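## 淡紫灰色的毛绒到底怎么洗才不发黄?

**绒绒不打烊**

先报告一下,Flirkine 那只淡紫灰的我终于收到了!等了整整一个一月,拆箱的时候手都在抖。颜色比官网图浅一点,偏灰,阴天看几乎是灰的,开了暖光灯紫色才冒出来。太喜欢了,抱着在沙发上坐了一晚上。

问题来了:箱子里有股仓库味儿,想洗一遍再上床。标签只写了"轻柔手洗",别的什么都没说。各位浅色绒的都怎么洗?会不会洗完发黄?

**Lotolbridge老街**

恭喜恭喜!这个色号我蹲了好久没抢到,羡慕!

别急着洗。新绒的味道挂两天基本就散了,洗第一次毛就再也回不到出厂那个手感。我家四只都是先晾,脏了再说。

**洗衣房常驻**

不同意楼上。新娃一定要洗,浮毛和浮色都在表面,你不洗它就蹭你枕套上。我用 Coşkun 的羊毛洗液,凉水,按压,别搓,泡的时间短一点,捞出来裹大毛巾吸水,然后平铺。前后洗过好几只浅色的,一只都没黄过。

发黄多半是洗液没漂干净,跟洗不洗没关系。

**Lotolbridge老街**

没黄过不代表手感没变啊……我那只奶油色的洗完就是结成一绺一绺的,梳了一个礼拜。

**洗衣房常驻**

你是不是用吹风机热风了?

**Lotolbridge老街**

……用了。

**洗衣房常驻**

破案!热风一吹毛尖就卷了,神仙也救不回来。冷风,边吹边用宽齿梳逆着毛挑,挑到蓬起来为止。真的,你再试一次,奶油色那只还有救!喷点水打湿表层,重新冷风梳一遍,我救过一只比这惨的。

**半糖棉花**

插一句,填充也要看。里面是 PP 棉的随便按,底下有颗粒袋的就要小心了,颗粒袋吸了水干得特别慢,外面摸着干了里面还潮,过几天就有味儿。楼主捏捏屁股那块,沙沙响就是有颗粒。

**绒绒不打烊**

捏了!没有沙沙声,软的,整只都是棉。称了一下 210 克,比我想的轻好多。

那我倾向于洗了。机洗套洗衣袋行不行?手洗我怕漂不干净。

**半糖棉花**

210 克全棉的机洗完全可以,羊毛档,转速拉到最低,袋子要选大一号,别勒着。我每季都这么干。

**洗衣房常驻**

机洗我持保留意见,缝线的地方容易被甩变形,尤其是脖子。手洗漂四遍,水清了就行,没那么累的。

**灰紫控**

终于有人聊这个颜色了!!我必须来写长的。我收灰紫系好几年,Flirkine 这只和 Grondell 去年出的那只我都有,放一起对比特别有意思:Grondell 的毛更长更亮,侧光下会泛粉;Flirkine 的毛短一点,颜色压得更沉,远看是灰,凑近才是紫,耐看得不得了。

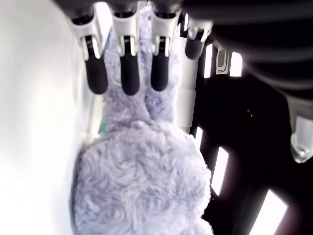 再说回洗。这个颜色最怕的其实是晒,我有一只放窗台放了一个夏天,朝外那半边淡了一个度,转过来像两只拼的。洗完千万阴干,挂在通风的走廊里,中间翻几次面。还有别跟深色毛巾裹在一起吸水!我用过一条藏蓝的,肚子上留了一小片蓝印,漂了好久才淡下去。白毛巾,一定要白毛巾。

梳子推荐宠物用的那种针梳,针头带小圆珠的,从毛尖往毛根一层一层来,别一上来就插到底。梳完拿手掌整个揉一遍,那个蓬松感,比新的还好摸,不骗你们!

**Lotolbridge老街**

比新的还好摸我存疑哈哈。不过白毛巾这条记下了。

**灰紫控**

你来我家摸!

**半糖棉花**

补充一个收纳的:别抽真空。我搬家那次图省地方抽了一袋,打开以后有一只的脸到现在还是歪的。透气的棉布袋就挺好,换季放进去,隔段时间拿出来拍拍。

**洗衣房常驻**

抽真空+1,血泪。

**绒绒不打烊**

太感谢了,这帖我要收藏!决定了:手洗,凉水,Coşkun 那款我下单了,白毛巾家里有,针梳跟我家猫借一把(洗干净的)。洗完回来汇报手感。

@Lotolbridge老街 你那只奶油色救了没?

**Lotolbridge老街**

刚喷完水,正冷风吹着呢。耳朵后面那块好像真的散开了一点……等全干了再说。

**路过的抱枕**

翻了下本版置顶,浅色绒洗护那楼都 2,028 条回复了,里面还有人推荐小苏打干搓,楼主要是怕下水可以看看。

**洗衣房常驻**

小苏打别信!粉卡在毛根里抖不干净的,短毛尤其难弄。

**路过的抱枕**

我搓过,吸尘器套丝袜吸一遍就没了呀,挺干净的。

**灰紫控**

长毛可以,短毛我站洗衣房。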